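2023-05-25

Started at the Brimton office just before nine. Vernon Gill had the two hand grippers on charge overnight, so no waiting this time. Cleared yesterday's leftovers off the shared drive first and checked the free space. Enough for two full days if we don't keep the rejected runs, and I don't want to keep them.

The task this week is wiping down a desk with a cloth and putting things back where they were. Two hands, one person, cloth starts crumpled. Vinzenz Hämmerli wrote the task sheet and it still says "fold the cloth in half" at the end. I took that line out on Tuesday's copy and he put it back. Talked to him on the phone at lunch. He wants the fold because Ollosetti asked for it in their list. I said the fold doubles the length of a run and most of the failures are in the fold. He said that was the point of collecting it. We agreed on two separate tasks, wipe and fold, with separate labels, and the long version only at the end of a session when the operator is warmed up. I should have proposed that in the first place.

Calibration before the first run. Closed both grippers fully, opened fully, three times each, and compared the recorded width with the calipers. Left hand fine. Right hand read slightly open when shut. Took the pads off, cleaned lint out of the slide, put them back, repeated. Fine after that. Lint from the cloth is going to be a regular thing, so I added a line to the checklist: look in the slide every time the battery is changed.

Mapping pass next. Slow walk past the desk, both grippers held up, then down to working height. The first map failed to close. The second closed but the scale was off against the tape on the desk. Closing the blinds all the way helped and the third was good. The glass walls in these rooms give the tracking a lot of false corners, and the ceiling lights show up in them as well. Hauser, the other site, has plain walls and we never see this there. I would still like the data from here. A policy trained only at Hauser did badly as soon as it was shown a room with reflections, and we already know the customer's rooms have glass.

Runs went steadily from then on. Notes for the log:

Episode 645 was the first one of the day that I kept. Everything before it was warmup.

Vernon tends to look at his hands and move his head into the working area. Doesn't matter for the wrist views. I asked him to stand half a step back anyway.

Speed is the main problem. People wipe at the speed they wipe at home, and the arms at Wikton can't follow that. I have tried telling operators to go at half speed and they do it for a few minutes, then drift back. Today I ran a metronome on my phone, one stroke per click. Annoying to listen to, but the stroke times came out much more even when I plotted them. Will use it again tomorrow with earplugs or a lower volume.

Pinching the cloth: the V between the pads should be over a raised fold before closing. If the operator comes in flat, the tips skid on the desk and the cloth bunches up in front. A person corrects for that without thinking and the correction is recorded as if it were part of the job. I am not sure whether to throw those away. Kept them for now, with a tag.
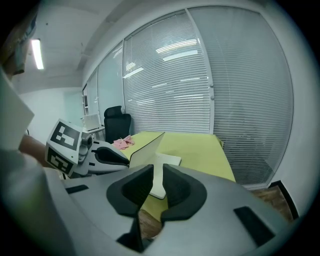 The tracking of the second hand relative to the first dropped out in nine runs. In most of them the marker cube was turned too far away or a sleeve was over it. Vernon rolled his sleeves up after lunch and the rate went down. The relative pose matters more here than in the cup task, where the hands hardly work together, so I set the filter to reject anything with a gap longer than a third of a second. It may be too strict. I will look at what it throws out before changing it.

Stopped at a quarter to five. The total for the desk task stands at 2152 episodes over both sites, nearly all of them wipe only. Vinzenz wants the fold set to be of similar size by the end of June. At the present rate that won't happen with one operator, and I wrote to him saying so, with the daily numbers attached. No reply yet.

To do tomorrow: spare pads from the drawer at Hauser, second cloth in a different color, ask Wikton for the actual speed limit of the arms in writing. Upload is running, left it on. Batteries on the charger.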